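How to clean a white work surface and keep the sponge fit to use

White worktops show every mark, and most of the marks come from a sponge that should have been rinsed sooner. The method below suits a smooth, sealed surface in a workroom or utility room. Test any cleaner on a corner first.

You will need
A soft sponge with no scouring side
A bowl of warm water, 600 ml
Washing-up liquid
Two dry cloths
Bicarbonate of soda for stubborn marks

Step 1. Clear the surface
Move loose items off the top and brush crumbs, dust and thread ends into a pan. Grit left behind will scratch once it gets under the sponge.

Step 2. Mix the water
Add two drops of washing-up liquid to the bowl. More than that leaves a film, and you will be wiping it off for the rest of the morning.

Step 3. Wipe in strips
Wring the sponge until it stops dripping. Start at the back and pull towards you, overlapping each strip a little. Go gently near fixings and rails, where water can sit.

Step 4. Treat the marks
Mix a teaspoon of bicarbonate with a few drops of water. Leave the paste on for 11 minutes, then lift it with a damp cloth. Pencil usually goes first time. Ballpoint may need a second go.

Step 5. Rinse and squeeze the sponge
Rinse it under the tap until the water runs clear. Hold it by the ends and press towards the middle. Don't twist a soft sponge, as it tears along the edge.

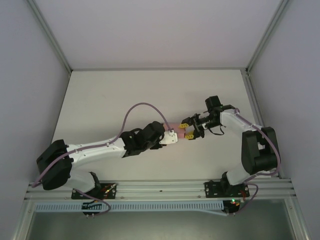
Step 6. Dry everything
Go over the top with a dry cloth, finishing along the front edge. Stand the sponge on its narrow side overnight. Replace it when it smells after rinsing or starts to crumble.

Written by Najwa Matar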